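Subject: Re: [sollel-users] Grasp planner picks wrong height on clear tubes
From: Akash Rajput
To: sollel-users list

Ivan Zhuravel wrote:

> We moved our bench from the old depth filter to the one in Sollel 2
> and the grasp height on glass tubes is now all over the place.
> Plastic tubes with caps are fine. With an open glass tube the planner
> sometimes wants to close at the rim and sometimes far down, near the
> rack plate. I logged 137 plans on one tube that was never moved and
> the height spread was 29 mm. Is anyone else running open glass, and
> if so what do you feed the planner? I would like to avoid painting
> a band on every tube.
>
> Also, does the collision check treat the rack as a solid box? Ours
> refuses any approach lower than the caps.

Ivan,

Yes, we run open glass, and we had the same trouble after the upgrade. You don't need the paint.

The new filter throws out points where the left and right depth estimates disagree. On a capped tube enough points survive on the cap to anchor the fit. On clear glass the empty part gives you mostly the wall behind it, so the cylinder fit has only the liquid and a few stray points on the rim to work with. Which of the two wins changes from one capture to the next, and the grasp height goes with it.

Our test layout is a two-arm cell with a tube rack in front of a pipette stand. 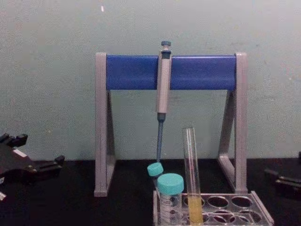
Test layout, glass tube free, both grippers low at the sides.

The yellow liquid in the glass tube is easy to segment in color. The glass over it is the part that gives trouble. So we stopped asking depth for the height at all. What we do now:

1. Segment the liquid in the color image and take the top edge of the mask.
2. Project that edge onto the vertical axis of the rack hole. The rack pose comes from the Orosden calibration file, so no depth is needed.
3. Set the grasp center a fixed offset up from that point.
4. Pass it to the planner as a fixed height and let it choose only the approach angle.

In the config, set height_source to external and publish on the grasp_hint topic. If the hint is missing the planner falls back to the depth fit without a warning. I lost an afternoon to that. Check the log for "hint age" and make sure the number is under 210 ms, or whatever you set as the limit.
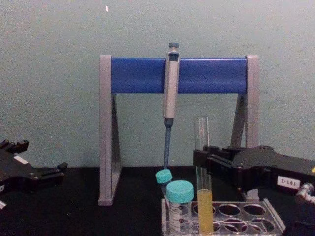 Right gripper on the glass tube, just over the liquid level.

On the collision check: the rack is a solid box by default, and the box is made from the highest points inside the rack footprint, so the caps raise the top of it. That is why you get no approach lower than the caps. Load the rack as a mesh and add each tube as its own cylinder. The planner can then come in from the side and keep the large conical tube next to the glass one as a separate obstacle. Planning takes a bit longer, but we have not found it a problem.

Add the pipette to the model too if you have one hanging over the rack like we do. The stand was in our model from the start and the pipette was not. Direct side approaches were fine, but the planner was free to lift a tube and swing it through the shaft. We use a plain capsule for the shaft and a box for the body.

Two things I have not solved:

- Empty glass tubes. With no liquid there is no mask, so no hint. For now we use a set height per tube type from a table.
- Dark racks. The Tollia segmentation model sometimes joins a dark liquid to the rack plate and the top edge comes out too low. Yellow is fine. If someone has retrained it on darker samples, I would like to hear how much data it took.

The hint publisher is a short Python node that sits in our Baumgartner branch. It has our rack names hard coded, so I will clean that up before I put it in the contrib folder. If you want it sooner, write to me off list and I will send it as it is.

Could you also post one of the logs from your run, with the raw depth left in? I want to see if your low picks line up with the liquid level. If they don't, you may have a second problem and the hint will only hide it.

Akash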